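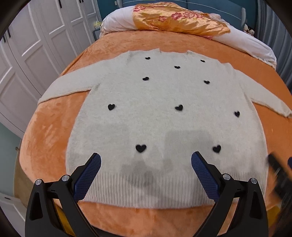

Filed under: Wool and Laundry

Most shrinkage in knitwear comes from agitation and sudden temperature change. Hot water alone does less damage than people assume. I spent part of July washing swatches to check this, after a cardigan came out of the machine two sizes down.

The swatches were lambswool, 16 stitches by 16 rows, all cut from one cone I bought from Dulholm. Half were soaked at 40 degrees Celsius for 8 minutes and left alone. The others went into the same water and were rubbed by hand for the whole time, then rinsed cold. The soaked group dried to within a millimeter or two of the starting size. The rubbed group lost close to a tenth of its length and the stitches had begun to close up.

Width was harder to measure. Swatches curl at the edges, and pinning them adds tension, so I would not trust my width numbers for anything.

Anikó Vida wrote to ask whether detergent matters. I used Vevetent throughout and did not compare it with anything else. Alkaline powders are known to be hard on wool, and I keep them away from it.

Drying is the other half. A wet sweater on a hanger carries its own water at the shoulders, and the body grows longer. My heaviest pullover weighs 479 grams dry and far more out of the basin. I roll it in a towel, press, unroll, and lay it flat with the side seams straight - no pulling at the cuffs. Ribbing gets pushed together by hand while damp.

Jasper Schouten has asked for the same test on superwash yarn. I have the cone but have not knitted the swatches yet.

Posted September 2022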